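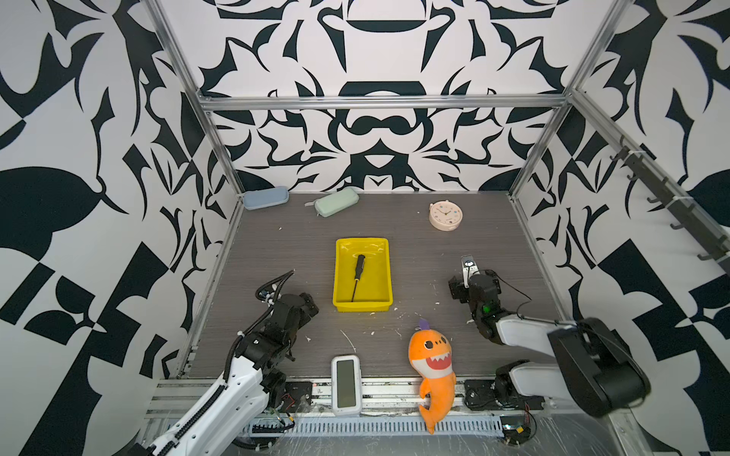 What does the software in this project do?
It plans and runs pick-and-place motions for a two-arm cell, taking its input from a fixed overview camera and a camera on the wrist, and it logs each run so that the planner can be tested again offline.

1. Background

The Varkdale cell had been driven since February by a single script that read joint targets from a text file. Any change to the task meant recording the targets again by hand. My project was to replace the script with three separate processes (perception, planning and control) that exchange messages over a local socket. The message layer is called Rever and was written by the previous project student, Ojārs Zariņš. I kept his message format and rewrote the scheduler.

2. Control

The control process holds one queue per arm. Each entry is a joint-space segment with a start time, an end time and a velocity limit. The two queues share a clock but were otherwise independent in the first version, so a delay in one arm did not hold back the other. I added a lock on the volume above the yellow tray. An arm must hold the lock before its gripper may enter that volume, and it gives the lock back when the wrist has cleared the rim by a set height.

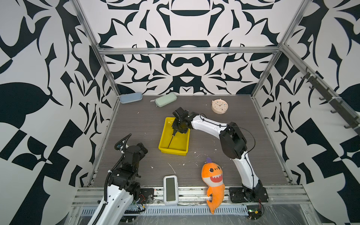 Figure 2. Right arm with its gripper above the yellow tray.

The lock is checked when the segment is queued and again when it starts. The second check was added after a replay in which a queued segment was still marked as valid although the other arm had been delayed. The cost of the extra check is small compared with the control period and I did not try to reduce it.

3. Perception

The fixed camera gives a coarse position for each object on the table. The patterned walls caused false detections in the first version, as the segmentation step treated several of the black shapes as objects. I now mask everything outside the table polygon before segmentation. The polygon is set once in the calibration tool and saved with the log. 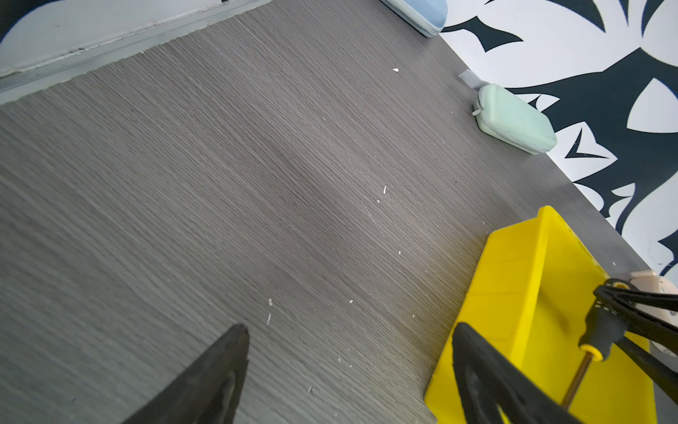

Why is a wrist camera needed if the fixed camera already finds the objects?
The fixed camera's estimate is good enough to choose an approach direction, but the final alignment needs a closer view, and the arm itself can block the fixed camera at that point in the motion.

The wrist estimate replaces the coarse one only when both agree to within a threshold. If they disagree, the planner stops the approach at the pre-grasp pose and asks for a new frame. The gripper fingers are always in the wrist view, so their outline is masked using the current finger opening.

4. Planning

The planner, Brunton, is a sampling planner with a short smoothing pass. It samples in the joint space of one arm and treats the other arm as a moving obstacle along its queued path. Collision shapes are boxes and capsules. The tray is modelled as five thin boxes, one for the floor and one for each side.

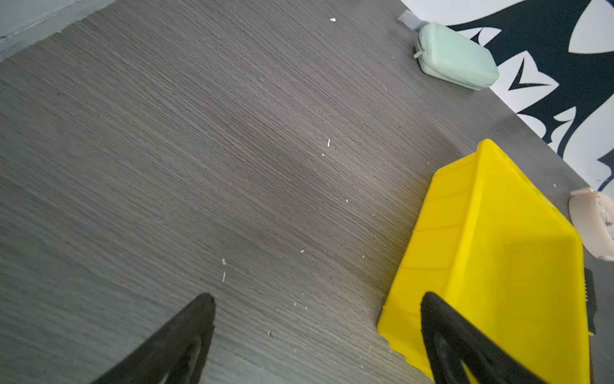

Modelling the sides separately lets a finger pass inside the rim, which a single box would have forbidden. It also makes the collision check slower, and most of the planning time is now spent there. Caching the distance to the tray walls helped when the tray had not moved between requests. When it had moved, the cache was cleared in full, and a partial update would be better.

5. Tests

I replayed 271 logged requests through the old and new planners on the same machine. The old planner returned a valid path for 185 of them and the new one for 207. I sorted the failures of the new planner by the stage at which they stopped. In 27 cases the path was found but rejected by the smoothing pass, which suggests that the smoothing limits are too strict near the rim. The remaining failures were time-outs.

6. Remaining work

The smoothing limits should be read from the configuration file instead of being fixed in the code. The lock covers one volume only, and a second tray would need a list of volumes and a rule for the order in which they are taken. The replay tool does not yet restore the camera exposure settings, so perception results from a replay can differ slightly from those of the live run. The source and the logs are in the Musik folder on the group server, under the tag used for this report.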